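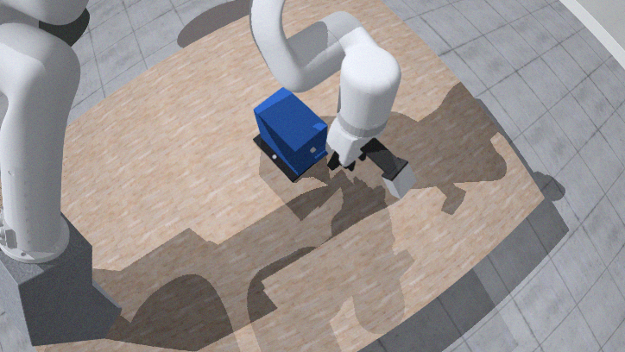
Hide glue, pot life and open time, continued from the July batch.

Soaked the Korell granules overnight in cold water, 2 parts water to 1 of glue by weight. They swelled evenly except for a few hard bits at the bottom of the jar, which I picked out. Warmed in the double boiler. Thermostat still overshoots on first heat, so I let it settle before timing anything.

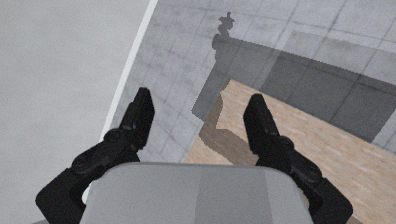
Stojan Leka

Test joints are maple lap joints, planed the same morning, faces wiped with a dry rag. Half were sanded to 400 grit to see if a polished face starves the joint. Clamp pressure was set by feel, same clamps throughout. Squeeze-out was heavier on the sanded faces. The Tritley granules gelled sooner than the Korell at the same room temperature, and the skin on the pot came back within minutes of being lifted off.
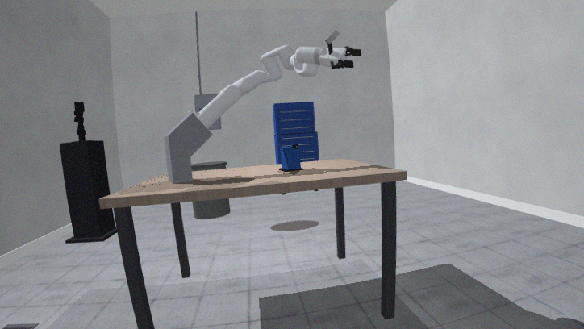

Wood tabletop with dark legs on a tiled floor.

Broke the first set by hand in the vise. All the planed joints took wood with them. On the sanded set, 2 let go cleanly along the glue line. I would not blame the grit yet, as both came late from the pot and the glue was stringing off the brush by then.

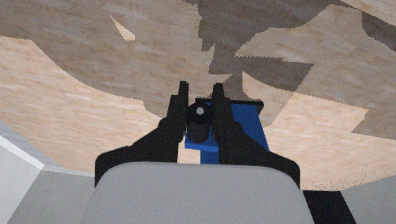

Sotusar, March 9, 2022

Reheated what was left of the Korell. Thinner than before and the smell is stronger. Glued five more laps, sanded faces only, with the stock prewarmed on the radiator. These stay clamped overnight. Still to do: check the scale against the brass weights, order granules from Perić, relabel the jars.

Comments

mh: Did you size the sanded faces first? A thin coat left to dry helps on end grain, haven't tried it on laps.

S. Leka: No sizing on any of these. Will add it to the next set.

benchdog: What temperature is the pot holding once it settles?

Contact | Copyright Stojan Leka | Back to top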